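The Big White Tub, Finally

Sat 18 May

I have wanted a freestanding bathtub since I was old enough to have opinions about bathtubs, and now I get to write a whole post about one! The bathroom at Hartley is big and white, and the tub is every bit as grand as I hoped. Wide rounded rim, a shine you could check your teeth in, and a black gooseneck spout with the handles lined up next to it along the rim. I went back and forth on black fittings all through January. Black was right. I love them.

Then there are the bottles. Small clear ones with red-and-white labels, and the tub is where they have landed. Sorting is the job of the day - I like a tub for it, nothing rolls off onto the floor.

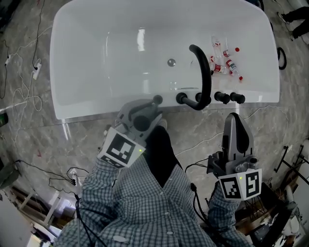 How I sort bottles

Lids checked first, then labels facing the same way, then standing up in rows at the end away from the spout. Florante Baluyot taught me to keep one hand for picking up and one for steadying, and it really does go faster. I also lay a towel down if I'm doing glass, but plastic is fine as it is.
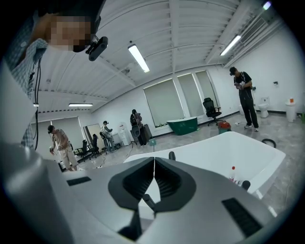

After the rows are done I like to give the rim a wipe and run the tap for a minute, just to enjoy it. Next up is a shelf. The one I want from Domstead is 31 inches wide and I have measured the wall so many times!

Comments

Tetsuya Sakai: Black taps show every water spot, keep a cloth handy. Gorgeous tub though.

Marnie: So jealous!! Does it take forever to fill?

Contact | Copyright Clendbridge Diary | Back to top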